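Notebook, bench 2 -- October, visitor afternoon
Drirnton workshop, sim corner

Writing this up while the tea is still warm. Two visitors today, Eimear Heffernan from Leclerc and Hedvig Kristiansen from Grenberg, plus a school group that came through the main floor and only stopped at our end for a few minutes. The plan was the two-arm panel task in the simulator, on the big screen, with one of us driving and one of us talking. I drove for the first half, then handed over.

Setup before they arrived

Started the machine at 1:00 pm. Loaded Bramine, our name for the two-arm model with the lattice panel in the plain gray room. I had meant to use the version with furniture, but it was slow to load on the demo machine and the plain room is fine for this. Physics step left at the setting we used last month. Display held at 70 frames per second with the head view only, and dropped when I turned on the extra view from the hand. I left the extra view on anyway and made its window smaller.

The operator handsets were charged. The left one still has the sticky trigger. I cleaned it with a dry swab and it was better for an hour, then went back to how it was. It needs to be opened up properly. Put it on the list.

Reset key is F5 on the demo machine and F8 on ours. I put tape on the demo keyboard.

What we showed

Started with free motion, both arms, no contact. People want to see the hands open and close first, and it gives the driver a minute to get used to the screen. Then one arm to the panel and the other held up out of the way. Then the part Eimear had asked for in her email: bring a gripper to the edge of a leaning panel, keep the approach slow, and see what the contact readout does.

We also flipped to the close-up view a few times when the question was about the fingers themselves. It is a hard view to read on a projector. You lose track of which way is up, and against the dark background a dark finger does not stand out much. Hedvig asked for it to be brighter. I said I would try a lighter background color.
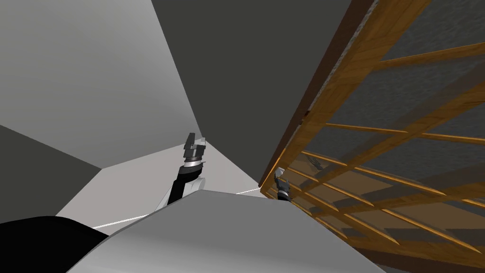
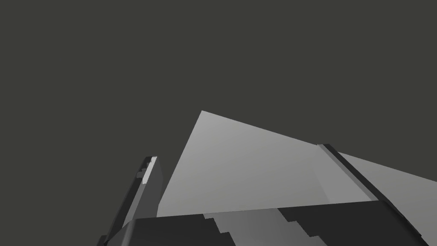
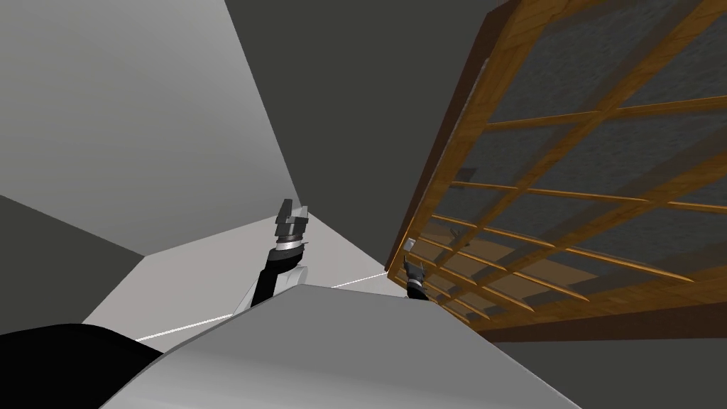
First and third: head view, one gripper up, the other at the low edge of the lattice panel. Second: close-up view of a gripper.

Runs

I set the goal for the afternoon at 14 runs and we did all of them, counting the ones the visitors drove. Notes on the ones worth noting:

Run 1. Me driving. Slow approach, contact fine, lifted a little and set it back. Nothing to report.

Run 3. Came in too steep. The fingers hit the rail with the flat side and the panel slid. Reset.

Run 4. Same approach, wrist turned before moving in. Much better. I think the turn should be part of the instructions from now on. At present the sheet only says "approach the edge" and every new driver does the turn last, when the hand is already too close to do it cleanly.

Run 6. Eimear driving. She has used a different rig and kept reaching for a clutch pedal we do not have. Once she stopped doing that she was quite good. She got to the rail on the second try and held it for the full count.

Run 7. Eimear again, this time with both arms. She brought the second arm over too early and the forearms touched. No damage possible in the sim, obviously, but the contact readout jumped to the top of its range and stayed there until reset. That is a bug. The readout should come down when the arms separate. I have seen it before and never wrote it down, so it is written down now.

Run 9. Hedvig driving. Very careful, very slow. She used up the time limit at 200 seconds without closing the fingers. She said she would rather see it time out than knock the panel over, fair enough, but the timer cut in with no warning on the screen. We need a warning before the limit.

Run 11. Stopped early. The left handset trigger stuck again and the gripper stayed closed.

Runs 12 to 14. Back to me, for the school group. Kept it simple.

Questions people asked

Eimear wanted to know how close the sim contact is to what the real hands do. Told her what we know: good for where the fingers land, poor for how hard they press. The friction on the panel edge is a number we picked by trying values until it looked right. She was not surprised. Leclerc has the same problem and their answer is to stop trusting the force readout and only log position. I would like to keep the readout but mark it as a guess in the log files. Will ask the others.

Hedvig asked why the panel is a lattice and not a plain board. Mostly that it is a harder thing for contact. Thin bars give the solver more edges to deal with, and a board would hide problems we want to find. She asked if the fill between the bars is part of the collision shape. I said yes and then was not sure. Checked after they left. It is one flat box behind the bars, so a finger can go in between the bars and stop at the box. OK for what we do now. Would matter if anyone wants to grip a single slat.

She also asked about the big rounded shape at the bottom of the head view. It is the robot's own body, and it hides the base of the arm. We could move the viewpoint forward to get rid of it but then the driver loses the sense of where the body is, and the last time we tried that people leaned the whole robot into things. Leaving it alone.

One of the students asked if you could play a game on it. Another one asked how much it costs. The teacher asked if they could come back with a smaller group, which I would be happy with. Groups that size all want a turn and there are two handsets.

The thin white line on the floor came up too. I do not have a good answer. I looked through the scene file and did not find anything with a name that matches. Might be a leftover from the older layout. Low priority but it should get looked at before the next time we show this to anyone from outside.

Things that went wrong on our side

Sound. The projector picked up the demo machine's audio and played the contact beep through the room speakers at full volume. Mute it at the start next time.

The log folder was set to the shared drive and the shared drive was full by run 5. Runs 5 to 8 wrote partial logs. I moved the folder to the local disk after that. The partial ones have the first 100 lines and then stop, so run 7, the one with the readout bug, is not much use to anybody. I will have to reproduce it. Should be easy enough: touch forearms, separate, watch the readout.

Chairs. We put them too close to the screen and whoever was driving had people right behind their elbows. The handsets need more room than you think, especially with the second arm.

The printed sheet has the old key list. Somebody pressed the old reset key in run 10 and it switched views in the middle of an approach. I thought the sim had crashed. It had not.

What went well

Loading before they came instead of in front of them. Letting visitors drive early -- last time we talked for most of the session and they got one run each at the end. The slow approach with the wrist turned first is a good thing to show. You can explain it in a sentence and people can do it themselves a minute later.

Having a second person to talk was a big help. I can't drive and answer questions at the same time, and in run 3 I was trying to do both.

To do

Open up left handset, look at trigger spring or replace.
Contact readout stuck after arm-to-arm touch. Reproduce, then file it.
Time limit warning on screen. Even a color change on the timer would do.
Add the wrist turn to the instruction sheet, before the approach step.
Fix key list on the sheet. Same reset key on both machines, please.
Lighter background for the close-up view, see if it helps on the projector.
Find out what the white line is.
Clear out the shared drive. Most of it is old video.
Send Eimear the position logs from runs 1 to 4 and 9 to 14. She knows the middle ones are short.
Send Hedvig the note on the collision box, with a correction to what I told her.

Added later, 5:40 pm

Tried the readout bug again with nobody here. Got it on the second try. It happens only when both forearms are touching at the moment a gripper closes. If the grippers are left open the readout comes down as it should. So in run 7 Eimear must have squeezed when the arms met. Saved the log to local disk, folder is named drirnton_readout.

Also tried the lighter background. Mid gray is better than the dark one for the fingers, but then the light gray surfaces start to blend in. Left it on the dark setting until somebody has time to try a real color -- blue, maybe.

Handset is on the bench with the screws in the lid of the tea tin. Please don't move the tin.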